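Replacing Memory Modules in a Desktop Tower
Pemia Service Desk, Hardware Procedures, Section 5

This procedure applies to office desktop towers returned for a memory replacement. Technicians should read all of it before opening the case. Work orders are entered in Lorico under code 465, and the code must be closed the same day.

Before you begin

Shut down the computer through the operating system. Disconnect the power cord first, then the monitor, network and keyboard cables. Press the power button once after the cord is out to discharge any remaining current. Wear a grounded wrist strap.

Opening the case

Lay the tower on its side on a stable worktable, with the removable panel facing up. Release the panel and store it upright, away from the edge of the table. Before touching anything, locate the power supply, the drive cage and the memory slots on the motherboard.
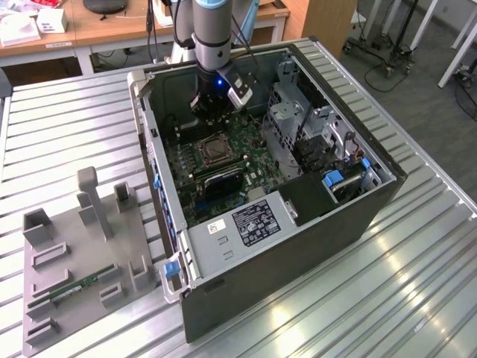

Tower on its side with the panel removed. The memory slots are black.

Cables that cross the slots may be moved gently to one side. Do not unplug a drive cable unless the work order calls for it. The blue latch at the hard drive bay should remain closed throughout.

Removing a module

Press the retaining clips at the ends of the slot outward until the module lifts. Hold it by its edges and raise it straight up. Do not rock it from side to side, and do not touch the gold contacts. If the clips do not move freely, stop and check that nothing is pressing against them. 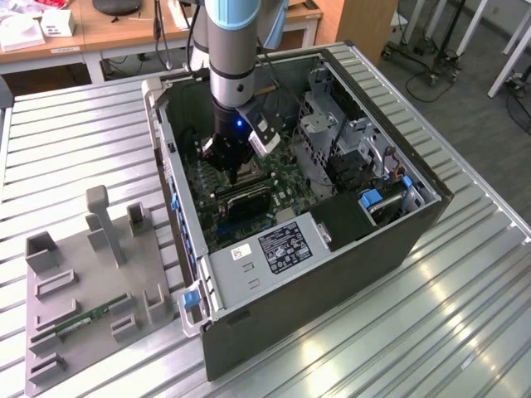
One reader of the previous edition wrote that the clips nearest the expansion card were hard to reach with a full-size hand, and asked whether the card could come out first. It may. Record the slot it came from and return it to that slot before closing the case.

Each removed module must be placed in a holder or an antistatic bag, never directly on a metal table. Modules awaiting return to the Sales office are labeled with the work order number and kept in drawer 76.

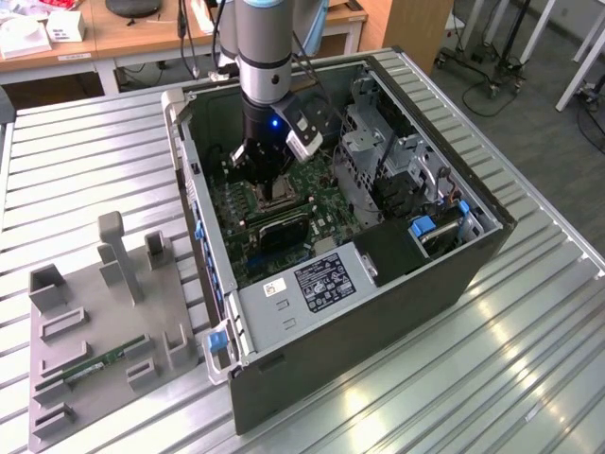 Installing the replacement

Confirm that the part number matches the work order. Align the notch in the module with the key in the slot, then press down evenly on both ends until the clips close. Replace the panel, reconnect the cables and start the computer. Check the installed memory in the system setup screen. If the full amount is not shown, shut down, disconnect the power and reseat the module once. Units that fail a second time are transferred to Finska under code 486.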